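Machines and Everyday Work
Lecture 4 handout: Can they do the chores yet?

40 shares · 2 comments

Last week we looked at machines that do one job in one place. A dishwasher is a good case. It washes plates well, but a person has to scrape them, load them, take them out and put them in the cupboard. The washing was the part that could be put in a box with a motor. The rest was left to us, and most of it is picking things up and putting them down somewhere else.

This week is about that leftover part. The question for the seminar is a narrow one: if you tipped out a kitchen drawer or a toolbox, could a machine sort it and put it away without help?

1. What counts as a chore

For this course a chore is a job that has to be done again and again, that most adults can do without training, and where the objects are not laid out in advance. Folding towels is a chore. So is clearing a workbench at the end of a shift. Tightening the same bolt on the same part all day is work, but we will not call it a chore, as everything is in a known place before the machine starts.

Keep the last point in mind when you read claims in the press. A film clip of an arm pouring tea tells you little unless you know who put the cup there, and whether it was in the same spot every time.

2. Why a pile is hard

Factory arms have been strong, fast and exact for decades. Give one the position of a part and it will go there all day. A mixed pile gives it no such position. Things lie across each other, so pulling one may move three more. Long handles stick out, and the balance point may be nowhere near the place that is easiest to grip. Shiny metal confuses many cameras, and dark things on a dark floor are hard to pick out. Soft things change shape when touched.

There is also the matter of getting in. The hand and wrist need room, and the walls of a bin take some of it away. An item lying near a side wall may be in full view and still be awkward to reach. 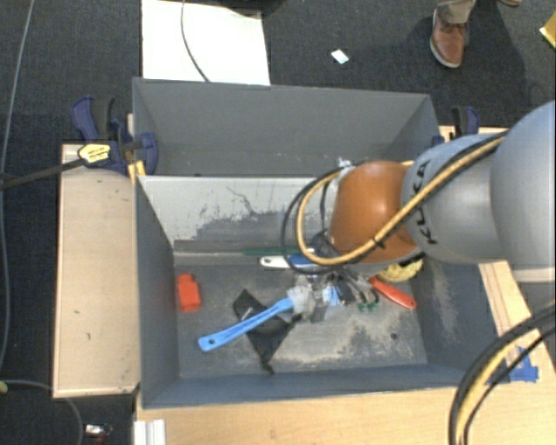

Fig. 1. Bin picking with a KUKA arm. Tools and brushes are in the near bin, with a second bin directly behind.

Compare the figure with the list of difficulties above. The blue handle lies over black fabric, and much of the gripper is hidden behind the wrist and cables. A camera placed where ours is would have trouble seeing the fingers at the point where it matters most. Some groups fit a camera at the wrist for this reason, and others rely on force sensing once the hand is close. Both have costs, which we will go through in Lecture 5.

3. How to read a success rate

The set reading for this week is the Sturkosley bench report. It logs 2,091 attempts to pick single items out of mixed bins. Before you quote any result from it, or from a report like it, check the following:

- Were the items known to the system beforehand?
- Did a person reset the bin between attempts?
- Does a dropped item count as a failure, or only a missed grasp?
- How long did each attempt take?

The third one catches people out every year. Two reports can give the same rate and mean quite different things by it.

Time matters too. A slow machine may be fine at home, where it can tidy while you are out. On a shop floor it holds up the next job. The Trajkovski paper is good on this, although the middle section is heavy going and you may skip the proofs.

4. Home and shop floor

The shop floor has some advantages. The lighting can be fixed, the bins can be clamped down, and people can be kept back while the arm moves. A home has stairs, pets, rugs and a different mess every day. It also has owners who will not rearrange the kitchen to suit a machine.

On the other hand, a home will often put up with mistakes. A sock in the wrong drawer costs nothing. A wrong part in a repair kit can stop a whole line — the Firkico case study gives the costs in detail.

My own answer for now is that machines can do pieces of chores, mostly where someone has set up the space for them. Picking up is well ahead of putting away. You are free to disagree in your essay, but use the readings.

For Sunday

Read the Sturkosley report and the Firkico case study. Choose one chore you did this week and write down every grasp it needed, including the ones where you used both hands. Two pages at most. Upload it to the Drollorau folder by noon.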